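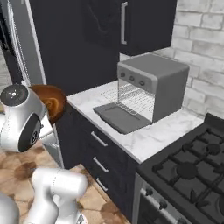
Last changed: April, with release 5

Stomari Seasonal Price Records

Summary

Stomari is a collection of retail price records for household goods, gathered from online store listings during the end-of-year sales period. It is maintained by Glykeria Economou and Oi-ling Kuo and is intended for the study of advertised discounts, including how often a stated "regular price" matches the price charged earlier in the season.

Contents

Each record holds a product category, a listed price, a stated regular price, a store code and the week of collection. Categories cover small kitchen appliances, cookware, bedding, luggage and televisions. Product names are replaced with internal codes. Prices are in US dollars, before sales tax and shipping.

The records are supplied as 2 files: prices.csv, which contains the listings, and stores.csv, which gives the type and region of each store code. A sample of 500 rows is included for testing import scripts.

Collection

Listings were collected with the Dasus scheduler, version 2. Pages that required a membership login were excluded. Coupon codes entered at checkout are not reflected in the listed price. Fletcher Baxter reviewed 100 listings by hand in each category and corrected errors in the price fields before release.

Known limitations

Bundles are recorded as single items, and their discounts should not be compared with those of individual products. Store codes beginning with H refer to the Hagedorn outlet listings, where the regular price is often blank. A blank field means that no price was stated. It should not be read as zero.

Changes in release 5

Duplicate luggage listings were removed. Week numbers now follow the retail calendar in both files. Thảo Tô rewrote the import notes.

Use and contact

The records may be used for research and teaching with credit to the Stomari maintainers. Resale is not permitted. Corrections should be sent to Xuân Châu through the Zostley issue tracker, with the store code and week included.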